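Matt charcoal or white worktop in a hard water area?

Posted in Kitchens and Bathrooms, April 4, 2018

pellmell
We are replacing the worktops in a galley kitchen and have narrowed it down to two colours from the same Brosport range, a matt charcoal and a plain white. Both are solid surface, both are the same price per metre, and the fitter (Coetzee) will do either with the same lead time. The run along the window wall is the main working area and includes the sink. The opposite side is used for the kettle and toaster.

The water in Flevholm is very hard. The present top is a speckled laminate, which hides everything, so I have no idea how a plain colour would behave. The sample chips are too small to judge by. I have read that dark matt surfaces show limescale and grease, and I have also read that white ones stain from tea and turmeric, so each side seems to have its own complaint.

What I want to know is:
How often would the charcoal need wiping down properly to look clean?
Are scratches on the dark one as visible as people say?
Does the lighting matter? We have one ceiling fitting and no lights under the wall units at present.

I prefer the look of the charcoal, a plain dark grey with no pattern or grain in it, and would need a good reason to give it up.

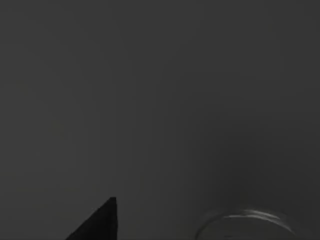 Thabiso Xaba
Limescale is pale, so on charcoal you are looking at the worst possible contrast. I fitted a dark matt top in a hard water house and the area behind the tap had a grey bloom within 10 days of moving in. It comes off with dilute white vinegar, left for a few minutes and rinsed, but check the maker's care sheet first. Solid surface normally tolerates it. Marble and some other stones do not.

On your first point, the sink run wants drying with a cloth after each use. Wiping and leaving it wet is what causes the marks, as the water evaporates and the minerals stay put. The dry side can go several days with nothing worse than crumbs.

Scratches: yes, they show. A scratch in a solid surface material looks lighter than the material round it, whatever the colour. On white you lose it, on dark grey you see a pale line. It can be sanded out. Use the grade of pad the maker specifies and do a wide area, otherwise you swap a scratch for a shiny patch. Coetzee should leave you a pad if you ask.

Grease is the other one. Fingerprints on matt charcoal look darker than the surface and plain water just moves them about. A drop of washing-up liquid in warm water, then a clean damp cloth, then a dry one. Avoid cream cleaners and anything with wax or polish in it. Spray polish builds up in the texture and goes patchy.

granite_gav
Get granite. Had ours 15 years, never sealed it, no problems.

orrery
I would look at your third point before choosing, as it affects both colours.

With one ceiling fitting you will be standing between the light and the worktop, and the wall units will block part of what is left. A dark surface reflects little light back, so the rear half of the counter will be dim in the evening. White reflects more of it and the room will feel brighter with the same lamp. The drawback is that every shadow is plain to see. Anything tall left on a white top throws a grey patch a good deal larger than its own base.
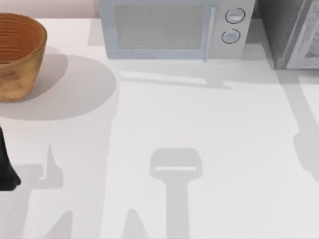 Woven bowl and its shadow on a white worktop.

Strip lighting under the wall units deals with most of this. Fix it towards the front edge of the unit, behind the pelmet if there is one. Fixed at the back it lights the tiles and leaves the front of the worktop in shade. Use a diffuser over the strip, as bare LEDs show up as a row of dots, mostly on gloss but faintly on matt as well. Have the cable put in before the splashback goes up. I had mine done afterwards and lost nine tiles.

Low light across a surface also picks out every smear. Light from a window at the end of a galley does the same thing in the late afternoon, most noticeably from September onwards when the sun is lower. Put the largest sample you can get flat on the existing top, leave it for a full day with some tap water dried on it, and look at it from the doorway. Brosport will lend a larger piece against a deposit, or they did when I asked.

As for stains on white, tea and coffee lift with ordinary cleaner if dealt with the same day. Turmeric is slower. I use Tirkmont paste on a damp cloth, small circles, then rinse. It has not dulled the finish so far. Check the guarantee as well – mine runs to 2038 but excludes heat damage and anything done with an unapproved cleaner, so keep the care sheet.

If you are set on charcoal, one option is to have it on the dry side only and use the white for the sink run.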